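Chapter 5
Packaging, Labels and the Recognition of Goods

Learning aims

By the end of this chapter students should be able to explain why producers came to rely on packaging, distinguish between a trade mark and a trade name, and assess the part played by shape and colour in the choices made by shoppers.

5.1 From the counter to the shelf

For much of the nineteenth century, dry goods reached the shop in sacks, chests and barrels. The grocer weighed out what was wanted and wrapped it in plain paper, and the customer seldom knew who had produced it. Trust rested with the shopkeeper. If the tea was poor or the flour had been mixed with chalk, it was the shop that lost custom.

The sealed packet altered this relationship. A producer whose name appeared on the goods could be praised or blamed directly, and had reason to keep the quality even from one batch to the next. The case of Willik, a maker of pickles and sauces in the market town of Altasgate, is followed throughout Part 2 of this book. The firm began by filling customers' own jars. Within a generation it was selling only in sealed bottles, each with a paper label, and its order book had grown to 644 shops.

5.2 Shape, colour and label

A package is recognised before it is read. Shoppers passing along an aisle give most items no more than a glance, and in that time the outline of a container and its main colour do more work than the wording. Where the link between a product and its container is strong, it survives a change of material and of purpose, as in soft toys and other novelty goods.

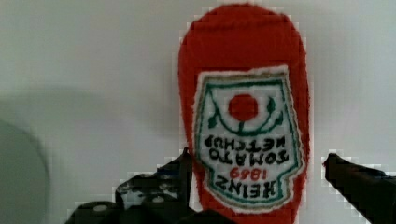 Retailers do not all accept that outline matters so much, and one shopkeeper in Mallance objected that her regular customers asked for sauce by price and by size, and would have taken it home in a paint tin if it had cost less. Her remark is a useful caution. Recognition brings a product to the shopper's notice, but it does not settle the sale, and its effect is weakest among households with little to spend.

The Nikolaidis survey, discussed in section 5.4, tested this point in 22 shops. Labels were removed from bottled sauces and shoppers were asked to name the maker from the container alone. Students should note before reading the results that the shops were all in towns, and that village stores were left out.

Key terms

Trade mark: a sign which sets apart the goods of one business from those of another.
Trade name: the name under which a business operates.
Own label: goods sold under the name of the retailer.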